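Perception and Tooling: Marker Tracking Release

The new build of Nemlow, our pose-tracking package for two-handed demonstrations, is available on the internal index as of August 2020. It replaces the tracking half of Plernden, which stays in service for playback only. The main change is in how the two grippers are located relative to each other. The old code solved each one separately against the head view and subtracted. The new code adds the direct sighting, one gripper's camera looking at the other's markers, as a third constraint.
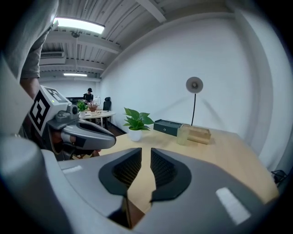

Does the direct sighting replace the head view?
It supplements it. When the other gripper's markers are out of sight, the solver falls back to the head view, and the covariance on the relative pose grows until a marker is reacquired.

The fallback was the hard part. A first version switched sources outright and left a step in the trajectory at every handover. The current one keeps both residuals in the same sliding window of 9 poses and lets the weights change gradually. Corner residuals go through a Huber loss; pose priors do not.

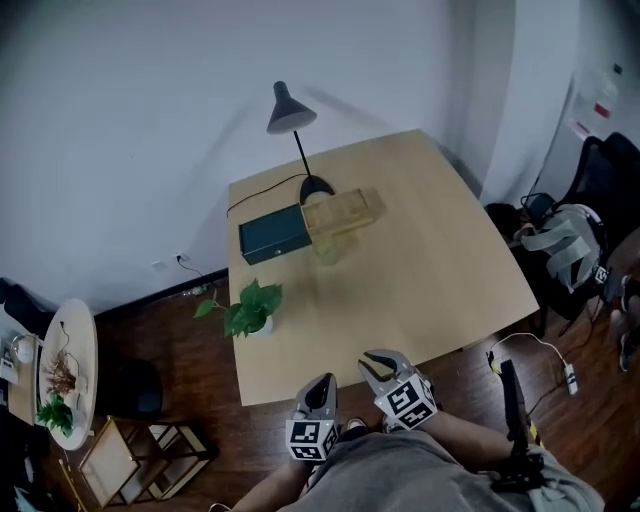 The window length is set in the session file under solver.window. Longer windows smooth the handover further but delay the live preview, and the preview is what operators use to notice a lost track. Offline processing ignores the setting and solves the whole recording at once.

Time alignment now belongs to Rikdale, the logging layer. Each stream keeps its own clock, and offsets are estimated once per recording. Files written before this change need the rikdale migrate step. It rewrites the header and leaves image data alone.
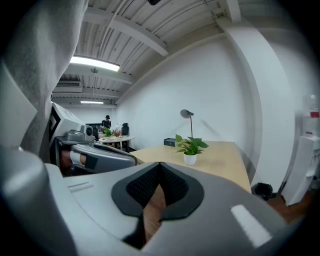 Page last changed: September

Two defects are open. The planner export to Lacroix drops the covariance field when the recording is longer than 1,000 poses – use the chunked export with a chunk size of 900 until the fix is merged. The second is a flipped orientation when only one marker face is detected at a shallow angle. Both solutions reproject almost equally well, and the solver sometimes keeps the wrong one.

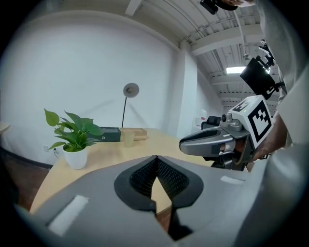
Flip rejection currently relies on the previous pose, so it has nothing to work with on the first detection. The proposed fix scores both candidates against every visible face of the cube. With the cube mounted on top of the gripper, above the camera lens, the transform from marker to lens is rigid and already in the calibration file, so no new calibration is required. The patch is on the branch flip-score and passes all 82 regression recordings. It still needs a timing check on the live path.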